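Clandmont Residents' Association
Minutes of the ordinary meeting held on 22nd September in the small hall, Brurico Road

Present: Jeanine Mertens (chair), Mr Ó Dubhghaill (minutes), eleven members as per the signing-in sheet
Apologies: received from the allotment representative and from both households at the top of Breltden Lane

The meeting opened at 7.30 pm.

1. Minutes of the last meeting

The August minutes were read. One correction: under item 4, "the lower gate" should read "the side gate". With that change they were agreed and signed.

2. Matters arising

Side gate. The new latch has been fitted. The gate still drops on the hinge side and scrapes the path when opened fully. The chair will ask the fitter to come back. A member asked whether the old latch had been kept, and it has not.

Noticeboard. The key has been found. Two spare keys have been cut and are held by the chair and the secretary. Old notices will come down at the end of each month.

Hedge at the corner of Brurico Road. Cut back in August by the owner after a letter was sent. Drivers coming out of the junction can now see to the left. The secretary was asked to write and thank the owner.

3. Accounts

The balance stands at £155 after payment for the hall and the latch. There is one bill outstanding, for printing the summer newsletter, which was sent to the wrong address and has been asked for again. Subscriptions are coming in slowly. It was agreed to put a reminder slip through doors with the next newsletter and not to send separate letters.

A member asked whether the hall charge could be brought down if we met every two months. The chair said the charge is per evening, so fewer meetings would cost less over the year, but that planning matters often need an answer within a few weeks. No change was made. It can be looked at again at the annual meeting.

4. Parking on Breltden Lane

This took up most of the evening. Residents at the lower end reported that cars are being left on the bend during school hours and that the refuse lorry failed to get through twice in August. One member had spoken to the crew, who said they will not reverse the full length of the lane.

Three suggestions were put forward:

Asking the council for double yellow lines on the bend only.

Asking for a time limit along the whole lane during school hours. Several members were against this, as it would catch visitors and carers as well.

Writing to the school first and asking them to remind parents. It was pointed out that this was done two years ago and worked until the half-term holiday.

After a long discussion the meeting voted on the first suggestion. Carried, with two against. The secretary will write to the highways department, and a copy will go to the ward councillor. The letter to the school will go as well – it costs only a stamp.

Members living near the bend were asked to write down the dates of any further missed collections and pass them to the secretary.

5. Drainage at the bottom of the green

The gully by the bench is blocked again and water stands across the path after heavy rain. The council has given it a job reference but no date. The chair has rung twice. A member offered to lift the grating and clear it by hand, but the chair asked that this be left to the council, as the grating is on the highway and the association's insurance does not cover the work.

The path itself has broken up over a length of some 45 feet. It was agreed to report the path as a separate matter, in case the two are dealt with by different departments.

6. Newsletter

The autumn issue will go to 127 households. Copy is wanted by the end of the first week of October. Items so far: parking, the drain, dates for the hall, the bulb planting, and a short piece on the history of the Clandmont pump, which has been held over from the spring for lack of space. The question of colour printing was raised and left. Members who deliver were asked to say if they are giving up a round. The round covering the flats has no one at present, and Jeanine Mertens will do it this time.

7. Recycling

The council's leaflet on the new collections was passed round. Plastic bottles go in the recycling bin, emptied, with the cap put back on. Film, crisp packets and plant pots still go in general waste. There was some confusion over food trays. The secretary will check with the council and put the answer in the newsletter.

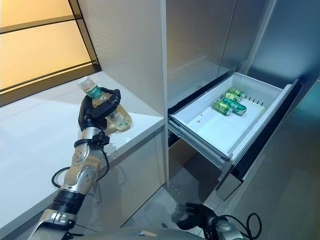

Item 7: plastic bottle with white screw cap.

One household has been without a recycling bin since the summer. The number to ring for a replacement is on the back of the leaflet.

8. Bulb planting

To take place on a Saturday morning in October, weather allowing, starting at ten by the bench. Daffodils and crocus as before, with the crocus kept to the bank where the mower does not go. Up to £60 was agreed for bulbs. Members are asked to bring their own trowel and gloves. The ground near the blocked gully will be left out this year.

9. Any other business

The street lamp outside the hall is flickering. To be reported by the secretary.

A member asked who owns the strip of grass behind the garages. The chair thinks it belongs to the housing association but will look at the plan.

The hall clock is ten minutes slow. The bookings secretary has been told.

A request was made for the side door to be unlocked before meetings – it has the only ramp, and one member had to wait outside this evening. The chair apologised and will see that both doors are opened from now on.

10. Next meeting

The next ordinary meeting will be held in the small hall at 7.30 pm. The date depends on the hall bookings and will be put on the noticeboard. Items for the agenda to the secretary a week beforehand, please.

The meeting closed at 9.10 pm.

Signed (chair) ....................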